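Cakura starts second round of garment handling recordings in Jirkstead

07/04/2025 - By Zdenka Vidmar

JIRKSTEAD - Cakura has begun the second round of recordings for Tiltusora, its program to teach a two-finger gripper to hang and take down small laundry items. The company said the new set will hold 380 demonstrations when it is finished, each one a full run performed by an operator who guides the arm by hand controls while the system logs joint positions, finger opening and video from the wrist.

The first round, completed last September, covered towels and flat cloths on a fixed rail. It produced 200 usable demonstrations. According to Lino Benedetti, who leads the recording team, a model trained on that set handled the rail well in the lab but did poorly once the support could swing or turn.

"A rail stays where you left it," Benedetti said. "A clip hanger moves when you touch it, and it moves again when you let go. The first set had no examples of that, so the model had nothing to draw on."

The new recordings use clip hangers, in which spring clips hang from a bar on cords. The operator must bring a clip and the edge of a cloth together, open the clip, close it on the cloth and back the fingers out without pulling the cloth free. The reverse task, taking the cloth down, is recorded separately and stored under its own label.
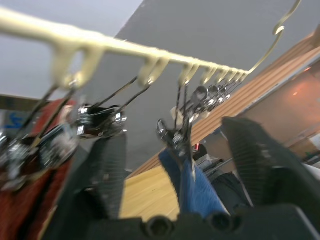 Operators work in shifts of two hours. Mirsad Đorđević, one of the operators, said most of the effort goes into the last few inches of travel. The cords give way under light contact, and a clip that has been nudged may turn so that its jaws face the wrong direction. In those cases the operator is told to continue and correct the error if possible. Runs that include a correction are kept and marked.

"We used to throw those out," Đorđević said. "Then we looked at where the model failed, and it was failing in the places where we had deleted the data."

Runs are discarded only when a sensor stream drops out, when the arm reaches a safety limit, or when the operator gives up on the task. Motion blur in the wrist video is not a reason for rejection. The team tried limiting arm speed to get sharper video but found that operators became hesitant and that the resulting paths did not match normal working motion. Speed limits were removed before the current round.

Fabric choice has also been widened. The first set leaned heavily on light cotton, which folds easily between the fingers. Heavier woven cloth behaves differently at the clip, as its edge holds its shape and can push the jaws aside. The recording plan now calls for a change of cloth after each block of runs, and for the hanger to be set at a new angle at the same time.

Labeling is done by Shehu, a contractor that also worked on the first round. Its staff mark the moment of first contact, the moment the clip closes and the moment the fingers release. Aiguo Hou, who manages the work at Shehu, said the closing moment is the hardest to place from wrist video alone - the fingers often cover the jaws just as they shut. Annotators check the finger opening signal against the video before setting the mark, and a second annotator reviews any run in which the two disagree.

Dušan Petkov, an engineer at Cakura, said training will begin before the set is complete. Partial models will be run on the same station between recording blocks, and the positions where they fail will be passed to the operators as starting points for further runs. He described this as slower than recording everything in one pass but said it should reduce the number of near-identical examples.

Cakura has not said whether the recordings will be released to outside groups. Petkov said the file format will be documented in either case, and that the first-round data is being converted so that both sets can be read with the same tools. Recording continues at the Jirkstead site on weekdays.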